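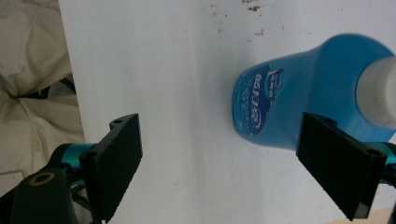

Margareta Ilie keeps the failed cable in a drawer, coiled inside a sandwich bag. It ran from a hand-held gripper to the recorder unit, and for most of July it was losing signal without setting off a single alarm.

Ilie runs the manipulation bench at Skotness, where operators pick up household items with hand-held grippers so that the recorded motions can be used to train an arm. The finger opening is read by an encoder in the gripper body and sent over a thin cable. The arm that later repeats the motions is a Nulberg unit with the same fingers.

"The first thing we saw was a crushed bottle," she says. "The arm closed on it, kept closing, and the force limit stopped it late. We blamed the arm. We spent two days on the arm."

The arm was tested with a gauge block and passed. The force limit was lowered and the run repeated with a second bottle, with the same result at a lower load. Only then did someone on the team plot the finger opening from the training recordings.

"You would expect a smooth curve going down, then flat when the fingers touch the bottle," Ilie says. "In the bad recordings it goes down, freezes, and then jumps. The freeze is the encoder dropping out. The jump is the signal coming back after the operator has already moved on."

The recorder software, a package called Stindadine, was set to hold the last good value when a reading went missing. It logged a warning only after a set number of missed readings in a row. The dropouts were shorter than that.

"So the file looks complete. There is a number in every row. Some of the numbers are old."

Of the 3000 recordings made in that period, 191 contained at least one held stretch during a grasp. Most involved objects lying on their side, and for a while the team treated this as a clue about the objects. Ilie says they looked at shiny labels, clear plastic and the lighting over the table before anyone thought about the wrist.

"To take a bottle lying down you rotate the tool. When you rotate the tool, the cable bends where it leaves the body. Upright cup, no bend. It was a mechanical fault and we were reading it as a vision fault."

The cable was opened up at the exit point. Two strands in the signal conductor had broken and a third was nicked. With the cable straight, the contact held. Bent past a certain angle, it opened for a few readings at a time.

The part came from Verstraete and is sold for fixed wiring inside a cabinet. Ilie does not fault the supplier. "It was rated for what they said it was rated for. We put it on something a person waves around all day. That is our mistake, and it was in the parts list for anyone to see."

I asked whether the fault had put anyone at risk. She took some time over the answer.

"At the bench, no. The operator's own hand closes the fingers. On the arm, yes, in principle. It had learned from bad values that the fingers were more open than they were. If somebody had been steadying the object by hand, the arm would have closed on the hand with whatever force the limit allowed." The arm cell is fenced, and the gate was shut on both crushed-bottle runs. Staff had, however, been allowed to reach in between attempts with the arm paused instead of powered down. That permission was withdrawn the same afternoon and has stayed withdrawn.

The replacement cable is a flex-rated type with a molded strain relief, clamped to the body so that the bend falls further back. It is swapped after 2000 grasps whether or not it shows wear. The software now marks a missed reading as missing. A recording with a gap during a grasp is rejected when it is saved, while the operator is still at the table and can do it again.

"People complained about that for a week," Ilie says. "You finish a clean pick and it gets thrown out for one missing sample. Fine. Do it again."

The 191 recordings were pulled from the training set and the model was retrained without them. The team considered filling the gaps from the camera view and decided against it. The originals are kept in a separate folder, used to check that the new filter catches them.

One item is still open. The recorder does not measure the condition of the cable itself, so a conductor close to breaking looks the same as a new one until it drops a reading. Ilie wants a resistance check at power-on, with the operator turning the wrist through its full range before the first pick. The test circuit is built. It gives false failures when the connector is dirty, and she has not signed it off.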